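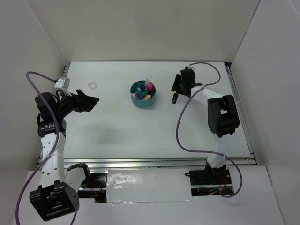 Notes from the Vosora open day, January 22, 2022

Writing this up on the train back so forgive the state of it. Will tidy later, probably won't.

For anyone on the governors' list who missed the earlier email: Vosora do crisis planning and communications for colleges and universities, and once a year they open up the building and let people like us sit in on a rehearsal. Free, apart from the train. I went for our college because the communications policy is up for review and it still has a fax number in it.

Getting there. Station is Nimenar, then a bus or a long walk. Take the bus. I walked, in the wrong shoes, uphill. Signing was poor, the entrance is round the side past the bike racks and the front doors are locked for the open day for some reason. Coffee on arrival, decent. Badges were in order of first name which confused everybody.

116 people signed up according to the welcome talk. Mostly universities, a fair few sixth form colleges, two independent schools that kept themselves to themselves. Main hall was full for the opening session and I stood.

Opening talk

Too long. Slides mostly of newspaper headlines with the names blacked out. Main point, and it was a good one: most places have a plan for a fire or a flood and nothing at all for the day a member of staff is accused of something. Or they have a plan and it's 161 pages, as one college's was (shown on the screen, with permission, cover only). Their question was who is going to read that at seven in the morning with a reporter on the phone. They want the first part on two sides of paper. Who rings who. Who is allowed to speak. Who tells the students and how. Everything else can go in a folder behind it.

I wrote down "who tells the students" and underlined it as ours doesn't say.

Also a section on legal advice versus communications advice, and what to do when they pull in opposite directions. Lawyers want you to say nothing, press people want you to say something by lunchtime. No real answer given. They said the head or vice chancellor has to choose and should be told beforehand that choosing will be their job. Bit of grumbling in the room at that. I thought it was fair.

The rehearsal

This was what I'd come for. We were split into tables, each one playing the senior team of a made-up university called Fondov. Envelopes handed out every so often with the next bit of bad news. I was given the part of head of admissions, which was not a comfortable seat.

The story: an anonymous letter says places on a sports scholarship have gone to applicants who don't play the sport. First envelope, only the letter. Second, a parent on the phone wanting to know if their daughter lost her place to one of them. Third, the coach has gone on leave and isn't answering. Then a local paper, then the national ones, then a petition, then a donor who wants his name taken off the boathouse.

Our table did badly. We spent the whole of the first stretch arguing about whether an anonymous letter counts, and by the time we'd agreed that it did the parent had already rung the paper. Nobody had told the switchboard anything. We wrote a statement by committee, which said we took the matter "extremley seriously" (spelt like that, it went up on the screen, much laughter) and the facilitators read it out in a flat voice and asked us what it meant. Silence.

The table next to us did much better. They suspended nobody on the first day, froze the scholarship offers that hadn't gone out, saved all the emails, and put out a short note saying a complaint had been received, who was looking into it and when they'd next say something. Then they did say something when they said they would. That was the bit the facilitators liked most.

Things that caught people out:

Keeping records. Half the tables forgot to tell staff not to delete anything.

Outside investigation. Everyone reached for it straight away, us included. Then you get asked who appoints the investigator, who they report to, will the report be published, and the answers get thin. If the report is going to a desk drawer then say so at the start or don't announce it.

Students already in. If some got their places unfairly, what happens to them? What if they didn't know? We'd not thought about it at all. Two tables wanted to expel everyone, the rest wanted to wait. There was a proper row about it, the best part of the morning.

Applicants who were turned down. Forgotten by nearly everyone, including me, and I was meant to be admissions.

Lunch

Sandwiches, gone quickly. Vegetarian ones went first as they always do. Talked to some people from a college a bit like ours who have just moved to having two members of staff sign off every place given outside the normal points, one of them from outside the department. Costs them time in August. They reckon it's worth it. I've asked for a copy of the form.

Afternoon

Choice of sessions. I picked the one on checking, run by Pichler, an audit firm, not Vosora themselves. Dry but useful. The idea is to pull a handful of files from each special route in (sport, music, hardship, staff children) and check that what's claimed was looked at by somebody. Is there a team sheet, a reference, a trial, anything. They weren't keen on fancy software for this. A person, a pile of files and an afternoon, every January, after the deadline rush.

Someone asked if this doesn't tell your own staff that you don't trust them. The reply was that it covers honest staff too, as they've got something to point to when a complaint comes in. I'd have liked more on how you sell that to a department that's already cross about paperwork.

Missed the social media session, it clashed. Was told it was packed and that the advice was mainly to answer the sensible questions and leave the rest alone.

Closing session was a panel, short of time, and the microphone kept cutting out. I left before the end for the bus.

Was it worth it

Yes, for the rehearsal. The talks you could get from a leaflet. The sales pitch was light, one table by the door with brochures, and no one chased me. Prices weren't on anything I picked up, I've emailed to ask what a half day at our place would cost. Room was cold all day, bring a jumper if you go next year.

What I'd like on the agenda next time:

- short version of our plan, two sides, with current phone numbers
- who tells the students, who tells parents, who tells staff, and in what order
- a line about keeping emails and files as soon as a complaint comes in
- whether we have any special routes in at all and who signs them off. I think music, possibly sport, need to check
- somebody other than me to take out the fax number

I've got the handouts and the envelopes from the exercise, they let us keep a set. Could run it ourselves one evening if people are willing, it needs a table and someone to be the angry parent. Handouts will go round once I've found the scanner cable.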